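Home | Guides | Events | Robotics | About | Contact

We use cookies to remember your settings. By continuing to read you accept this.

How to Run a Hands-On Gripper Demo at an Open Day

September 19, 2022
By Mohit Solanki

This guide covers the hand-held gripper session we ran for the Hasley open day. Visitors pick up a pair of grippers, one in each hand, and sort ordinary household things. You need one host for each pair of grippers and a clear spot that people can reach from the front.

1. Choose the objects. Use things of different stiffness. Fabric, small knitted items, foam, plastic bags and soft toys all work well. Leave out glass and anything sharp.

2. Put them in an open container. A tin or a shallow box is fine. Visitors learn more from reaching over a rim than from picking things off a flat surface.

3. Check the grippers before you open. Squeeze each one fully and let go. The pads should close evenly, and the pivot pins should not rattle. Wipe the pads with a damp cloth and let them dry.

4. Start with a foam block. It is light and it forgives a bad grip. Ask the visitor to close the pads on both sides, lift slowly, and hold for a moment before moving to the next thing.

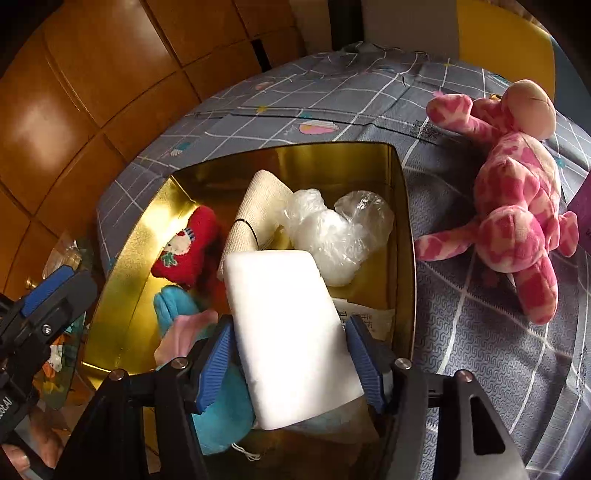 5. Move on to cloth. Most people try to grab too much at once. Tell them to take a fold near the top and lift straight up. Plastic bags come last – they slide, and the loose film can get caught under a pad.

6. Bring in the second hand. Let the visitor steady the container with one gripper while the other one lifts. Children usually need a minute to get used to this.

7. Reset after each visitor. Put everything back loosely and don't arrange it. A messy container gives a better range of grasps.

We had 212 visitors at Hasley, and 162 of them tried the grippers. Turns lasted about four minutes. Lemlem Beyene ran the same session at Flakton with a shorter object list and found the line moved faster, but people asked fewer questions.

If you record the session, test your storage the day before and put a notice at the door. We filled one card by lunch and had to copy it on site.

Previous: Setting up at Trallport | Next: Packing list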